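Print this page | E-mail this page

Section 6: Taking a resting blood pressure reading at home

This section applies to the Clornent upper-arm monitor supplied through the Utberg and Ruawai clinics. Read it in full before the first measurement.

6.1 Preparation

1. Do not smoke, exercise or drink coffee in the half hour before a reading.
2. Empty the bladder and remove any tight sleeve from the upper arm.
3. Sit with the back supported, both feet flat on the floor and the legs uncrossed. Rest for five minutes without talking.
4. Place the monitor on a firm, level surface. A dining table or desk is suitable; a bed or the arm of a sofa is not.

Note: The forearm should lie on the same surface, palm upward, with the cuff at the level of the heart. Use a folded towel if the table is low.

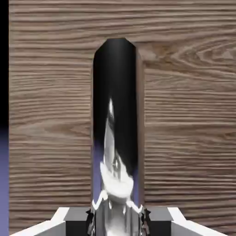
Wood surface with horizontal grain.

6.2 Measurement

1. Wrap the cuff around the bare arm, two finger widths above the elbow, with the tube running down the inner side.
2. Press START and remain still until the cuff has fully deflated.
3. Wait one minute and take a second reading.
4. Record both readings, the time and the arm used in the Mastness diary. Do not round the figures.

Repeat morning and evening for 14 days, using the same arm throughout. The monitor stores up to 700 readings, but the written diary remains the record used at your appointment.

CAUTION: Do not place the cuff on an arm fitted with a drip or dialysis shunt, or on the side of a mastectomy, unless your doctor has advised it.

CAUTION: A high reading accompanied by chest pain, sudden weakness or difficulty speaking is an emergency. Call an ambulance. Do not wait to repeat the measurement.

6.3 Error messages

E1: cuff too loose. Refit and repeat.
E3: movement detected. Rest for five minutes and repeat.
E6: battery low. Replace all four cells together.

Enquiries about the diary should be directed to Seraina Aebischer, Patient Programmes, during clinic hours.

Related sections
Choosing the correct cuff size
Cleaning and storage
Irregular heartbeat symbol
Travelling with your monitor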